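The Long Road to a Robot That Puts Things Away

25 June 2019

Ask anyone what they want from a home robot and you'll hear the same wish: something that clears the table, sorts the mess and puts it all back where it came from. I want that too. I've wanted it since I was old enough to be told to tidy my room! So when I got the chance to spend an afternoon at Ladlow, a small workshop where robot arms are being taught everyday chores, I was in the car before I'd finished reading the invitation.

The first thing I learned is how much of housework comes down to picking something up and setting it down again. Emptying the dishwasher is that. So is packing a lunch, or clearing a desk at the end of the day. The team calls this kind of work "pick and place," and they talk about it the way bakers talk about bread. Everybody knows the basic recipe, and people still spend their whole careers on it.

Their main project is called Amo, and it runs on a plain two-fingered gripper. I had half expected a hand with knuckles and a thumb, but the engineers were quick to defend the simple version. Two fingers that close toward each other can hold a surprising share of what's in a kitchen drawer. They're also cheap to fix, and a part that costs little is a part you're willing to crash into a table while you figure things out.
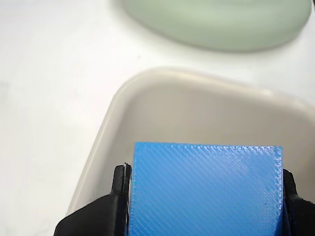
Blocks are where every new task begins. A block has flat sides, it doesn't squash, and if it falls you've lost nothing but a few seconds. Printed ones are especially handy — if you need a different size tomorrow, you set the printer going before you head home. Trays are another matter. A tray has walls, and walls are trouble for a gripper, which has to get its fingers down on both sides of the thing it wants without knocking the rim. I watched the arm come in a little crooked, stop, back up and try again. On the second go it got its block, and I'm not ashamed to say I clapped.

Then we moved on to a mug, and the mood in the room changed. The handle could be pointing anywhere. The glaze was slick. The arm took so long to make up its mind that I could have washed, dried and shelved the whole set. I still found it thrilling, in the way a toddler's first steps are thrilling, but I wouldn't hand it my grandmother's china.

Shop floors are further along, and it's easy to see why once you visit one. At Givau, a packing firm an hour down the road, 2 arms load parts into cartons all through the shift. The parts always arrive the same way up, the cartons are always in the same spot, and the lighting never changes. The shift lead told me the arms do fine until a carton shows up with a bent flap, and then a person walks over and straightens it. That happens 4 times on a good day. She seemed perfectly happy with the arrangement, and so did the rest of the crew, who used to come home with sore wrists.

A kitchen is nothing like that. Your cups move. Somebody leaves a sponge in the sink, the sun comes through the blinds at a new angle, and the cat gets up on the counter. All of it is normal to us and brand new to a machine.

Can robots do our chores yet? Mine can't, and neither can yours. But the Ladlow crew is planning to try Amo on a full table of dishes in October, plastic ones first, and they've said I can come back and watch. I've already asked if I can bring my own dirty plates.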